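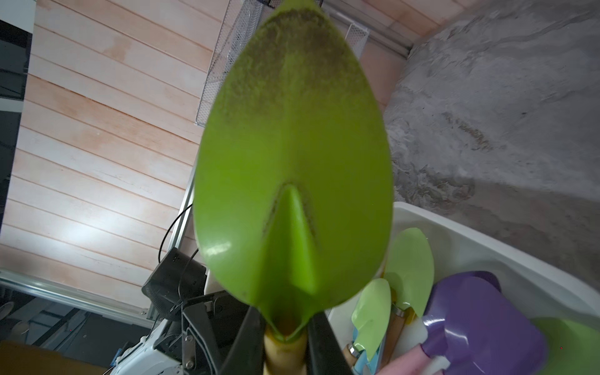
Section 4: Placing and Filling the Planter

4.1 Before You Begin

Read this section in full before moving the Lenau raised planter to its final position. Once filled, the planter must not be lifted, dragged or tilted. Assembly of the frame and liner is covered in Section 3 and must be complete.

You will need:
The assembled planter with liner fitted
The drain plug and overflow cap (parts bag C)
Gravel or clay pebbles, 20 lb
Potting mix suitable for containers
A hand trowel
A spirit level
A watering can with a rose head

CAUTION: A filled planter can weigh over 700 lb. Do not place it on a balcony, deck or roof until the owner or manager of the building has confirmed that the surface can carry the load.

4.2 Choosing the Position

1. Select a level surface of concrete, stone or compacted gravel. Bare soil may settle unevenly and is not recommended.

2. Check that the position receives direct sun for the greater part of the day if vegetables are to be grown. Leafy crops will accept partial shade.

3. Leave enough clearance on the overflow side to reach the cap by hand. Water discharged from this side must be able to run away from walls and doorways.

4. Set the spirit level along each side in turn. Adjust the four feet until the planter is level in both directions, then tighten the lock nuts.

Note: Planters supplied with the Morais wheel kit must be filled with all four wheels locked. The wheels are intended for moving the empty planter only.

4.3 Fitting the Drain Parts

5. Press the drain plug into the opening in the base from the inside. The flange should lie flat against the liner with no folds beneath it.

6. Screw the overflow cap onto the outer thread by hand. Do not use pliers.

7. Pour a small amount of water into the planter and check the plug for leaks. If water appears under the base, remove the plug, smooth the liner and refit.

4.4 Filling

8. Spread the gravel or clay pebbles evenly over the base.

9. Lay the separating fabric over the gravel and turn the edges up against the liner.

10. Add potting mix in shallow layers. Level each layer with the trowel and firm it lightly by hand. Keep the blade of the trowel away from the liner, particularly at the corners.

11. Stop filling 2 inches below the rim.

12. Water slowly until water runs from the overflow. Allow the mix to settle overnight and top up as required.

CAUTION: Potting mix may contain organisms harmful to health. Wear gloves, open bags away from the face and wash hands after use.

4.5 First Planting

Seedlings may be set out the day after filling. In colder regions, planting outdoors in March is advised only with the Gestent cover fitted (see Section 6). Do not apply liquid feed until the plants show new growth.

Clean hand tools after each use and store them under cover. Soil left on a blade holds moisture and may carry disease from one crop to the next.

If the planter leans or the liner tears during filling, stop work and refer to Section 8, Faults and Remedies.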